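Print this section | E-mail to a colleague

3.2 Recording setup and student sessions

The Vondari glove kit was built during a one-semester undergraduate project, November start, two sections of the course sharing one set of hardware. Each student records short tabletop tasks with household items — wiping, folding, picking up, putting back. No robot in the loop at this stage. Demonstrations are retargeted later to the Prakura gripper (Section 4). In total 279 demonstrations were collected, 219 kept after screening. Main reason for rejection was marker dropout, then glove sensors going out of sync with the video.

Table and objects as in Fig. 2: spray bottle, folded striped towel, and the gloved hand with the marker board. The board gives hand pose in the room camera; finger motion comes from the modules on the glove.
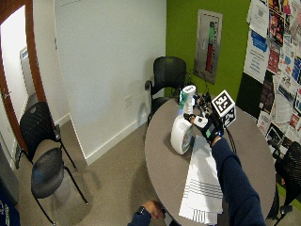

Figure 2. Tabletop workspace, glove and marker board by the spray bottle.

Why use a printed marker instead of markerless hand tracking?
Cost and time, mostly. The students had the marker detector running within one lab period, and errors are easy to spot on playback. Markerless tracking lost the fingers whenever a trigger or handle was grasped.

Calibration is repeated at the start of every session. Some 17 minutes in the first weeks, less once teh script was cleaned up. Students worked in pairs, one wearing the glove and one at the laptop. Of the rejected trials, 36 came from a single session with a loose marker mount, these are left out of Table 2 as well.

Contact: Nasudura Student Robotics Lab | © Nasudura | Back to top
Shares: 17 | Comments: 0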